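Sikalden Project Gallery: Wrist Camera Rendering and Pose Recovery

Sikalden is the simulation and planning layer we use to develop grasping software before it runs on hardware. It covers the renderer, the wrist camera model, the motion planner and the replay tool. The gallery is kept as a companion to the release notes, and the text assumes you have read at least the setup page. Settings are given by the names they have in the config file.

Most of the work in this release went into views with no object in them. A grasp planner is usually tested on frames where there is something to grasp. During a long run, though, the arm spends a good part of its time turning, backing out of a shelf or moving between stations, and the wrist camera keeps feeding the pose estimator the whole way. Earlier builds dropped those frames. The estimator then restarted from joint readings alone, and the error it had picked up showed in the next approach.

The new build keeps them. Each one goes through the same three stages as any other: mask the gripper, extract lines, match against the room model. If the match fails, the frame is marked as weak and the filter widens its covariance. If it succeeds, the pose is corrected at a reduced gain set by idle_gain. 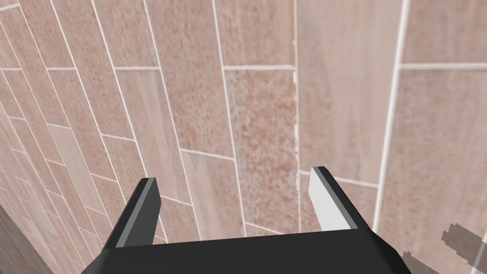

Posgate, 11/22/22

Wrist view, gripper open, facing a tiled wall at a steep angle. Nothing is between the fingers. The grout lines are the only strong features available to the line extractor, and they converge quickly toward the left, where the tiles compress into slivers.

Repeating patterns are the main source of false matches. With a staggered layout, a shift of one full repeat along the wall gives nearly the same set of long lines. The long joints fix the orientation well and say very little about position along their own direction. The short cross joints carry that information, so the matcher now weights them separately (cross_joint_weight, default 2.5). Set it to 1.0 to get the old behavior.

Surface texture matters as well. Some of these tiles are densely speckled and others are smoother, with faint streaks. Corner detectors fire heavily on speckle, and the points they return drift between frames as the texture is resampled. We cap the number of corners per cell and prefer line segments wherever a cell has both. The cap is 60 per cell and can be changed, but raising it has never helped us on speckled surfaces.

Gripper mask

The mask is drawn from the gripper model and the current finger opening. It is not learned. The palm and both fingers are projected into the camera, grown by a small margin and removed from the image before any features are extracted. The pads are handled as separate parts. In the view above, the pad on the right finger is the brightest thing in the image and the one on the left is grey, so a mask based on a brightness threshold would treat the two differently. The projected mask does not look at color at all.

If you load your own gripper, check the mask at the fully open and fully closed positions. A wrong joint sign produces a mask that is correct at one end of travel and wrong at the other. The mask_check tool draws the outline over the rendered view and reports the overlap at both ends.

Room model

The Hutchins room set ships with this release. Walls, floors and fixed furniture are stored as planes with a texture reference, and each plane can carry a line map. Line maps are built offline from the texture. They take a while to generate the first time and are cached after that. Deleting the cache is safe.

Planes without a line map are still rendered but are skipped by the matcher. If your pose corrections stop in one part of a room, look there first.

Test setup

The regression suite replays 2000 wrist views from stored trajectories. Of these, 888 are idle views with no target object. Every view is rendered with even, diffuse light and again with a single directional light, using the same seed. Results are written per view so that a change in one stage can be traced without running the whole suite again.

A view counts as recovered if the corrected pose falls inside the tolerance in suite.cfg. A view counts as rejected if the matcher marks it weak. Rejected views are not failures. The only failures are views where the matcher accepts a wrong pose, and the suite stops on the first of these unless keep_going is set.

Known issues

Repeat ambiguity is reduced but not removed. When the prior is off by more than half a tile length, the matcher can still lock onto the neighboring repeat. Lowering idle_gain limits the damage and slows recovery.

Low-resolution textures on nearby objects can produce stepped outlines, and the line extractor picks up the steps as short segments. Use min_segment to drop them. The default is too low for close views and will be changed.

The Venano planner plug-in reads the pose stream but ignores the weak flag. Until it is updated, turn off idle corrections when using it.

The line map format changed in April. Maps built before then will load with a warning and should be rebuilt.

Related pages: Setup | Config reference | Room set notes | Release notes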